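The tube bench at Miden

I've been at Miden for 14 years, most of it in sample prep. In April the second arm went in, so the tube bench now runs with two arms and one person. Before that it was three of us.

The work hasn't gone away. Somebody still has to check labels, deal with the odd cap and sign the sheet at the end of a shift. What has gone is the part where you pick up a tube, put it down and pick up the next one. My best day by hand was 1,671 tubes, and I went home with my wrist strapped. I don't miss that.

I do miss the talk. Aldo Leone and I worked side by side for years and got through most of a crossword every morning. He moved over to receiving when the bench was cut down. He says he likes it — more walking, fewer headaches — but we only meet at lunch now.

Pay is the same so far. I got 32 hours of training, mostly on how to stop an arm and how to teach it a new position. The teaching is slow. You move it a little, save the point, move it a little more. I was bad at it for the first 2 weeks and I'm all right at it now.

The new people coming in won't have done the job by hand. I'd like them to spend a few days on it first, and I've asked my supervisor. No answer yet.

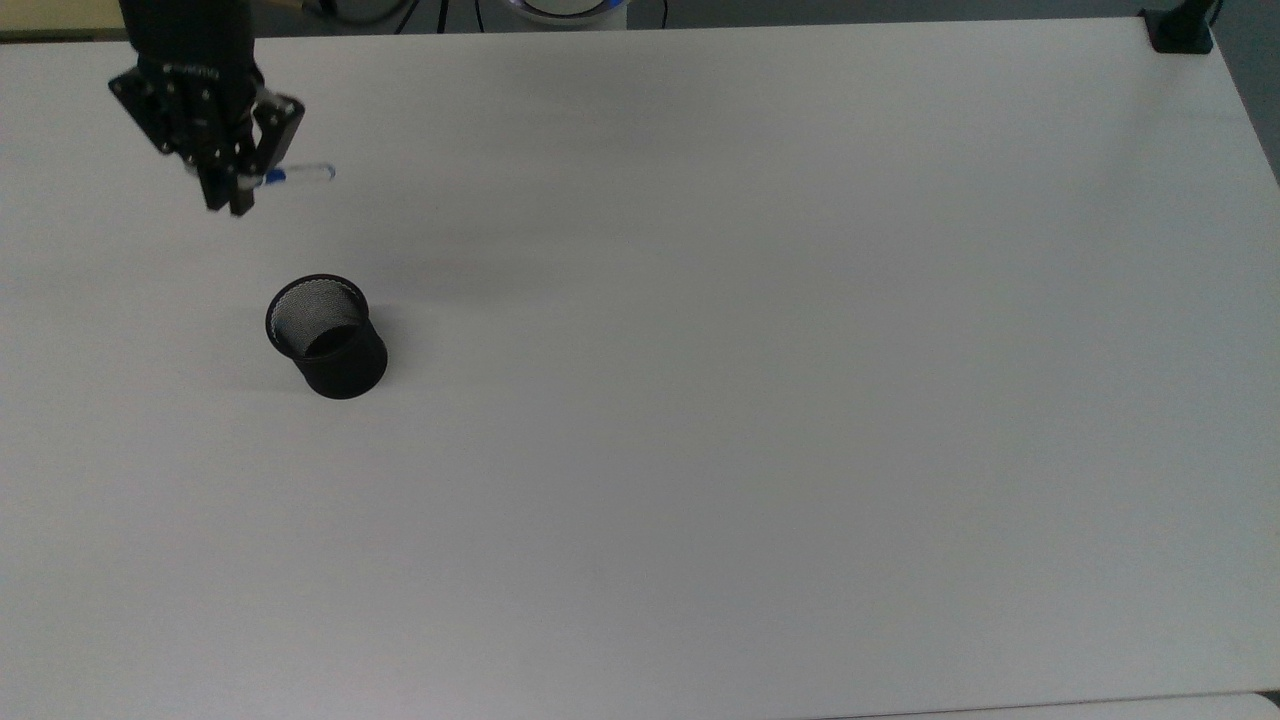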